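Robotics Project Unit – Handout 3: Mounting, Wiring and First Moves
Pradham Technical College
Revised 6/13/18

Read this before the lab. Bring your logbook, safety glasses and the Handout 2 checklist, signed off by your bench partner. Groups that still haven't finished the checklist will do that first and start Part A afterwards.

1. Where we are up to

By now each group has a working copy of the Jarkosex build files and has printed the bracket set. The control board goes on this week. The gripper code comes after that, once every group has passed the travel check in Part B. The Peñalver group is working from an older set of brackets and should use the hole spacing in the back of their own folder.

2. Part A – Mounting the board

Dry fit everything before you do up any screws. The board sits on the wide bracket with its ports facing out over the work area, so that you can reach the network and USB sockets without taking the mount apart. If a plug fouls the bracket, stop and file the bracket. Do not bend the plug.

The clamp block goes on the threaded rod below the bracket. Start it by hand. If it binds in the first few turns, back it off and check the thread for print dust or stray plastic.

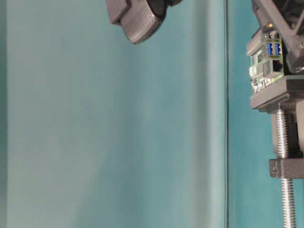 Board, bracket, clamp block and threaded rod, with the gripper at the top

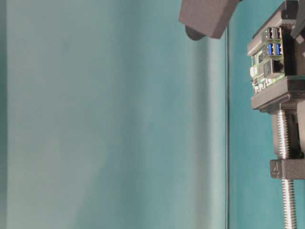

3. Part B – Travel check

Power stays off for steps 1 to 4.

1. Turn the rod by hand through its full travel. Note any tight spots in your logbook, with the height.
2. Check that no cable can reach the thread at any point. Tie back anything that can.
3. Move the gripper by hand to the end of its travel nearest the mount. There must be a clear gap at all times.
4. Have your bench partner repeat step 3 while you watch from the side.
5. Ask for the bench supply to be switched on. Run the script called eseck_home with the speed set to 8.
6. If the homing run is clean, run it again at 14. Do not go higher this week.

Keep one hand near the stop button for the whole of steps 5 and 6. Glasses on, sleeves up, long hair tied back.

4. Common faults

Gripper stops short of home: the limit switch plug is probably one pin over. Power off, then reseat it.

Board does not show up on the network: check the cable at both ends, then check that you are on the lab network – the college wireless will not see it.

Rod squeals: a small amount of the dry lubricant from the cupboard, wiped on with a cloth. No spray oil near the board.

Printed part cracks at a screw hole: print it again with more walls. Glue will hold for a day or so and then let go during a run.

5. What to hand in

A logbook page for each part, with a labelled sketch of your mount drawn from the side. Colour is optional. Add a written account of the travel check, up to 600 words for the group, saying what you found and what you changed. Faults you found and fixed count in your favour, so write them down.

The Eseck bench is booked for Year 12 groups in the last hour of each lab. Please leave the bench supply switched off and the gripper at its home position.

Next handout: gripper code, open and close routines, and the marking guide for the January demonstration.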